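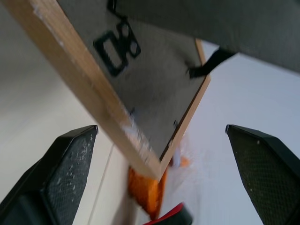 Gray panel in a light wooden frame, with black symbol.

Altlow word list, README

Altlow is a list of 115 household words in English and Amharic, collected by Yeshi Bogale and me. Each line has the word, its plural and one short sentence.
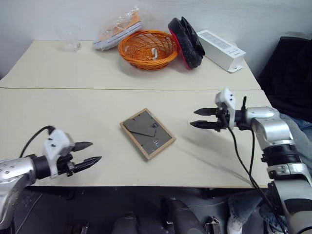

Plurals were the most difficult part, and 7 of them are still open. Please write to Robel Chala if you can help. For "basket" we use the sentence "The orange basket is by the wall."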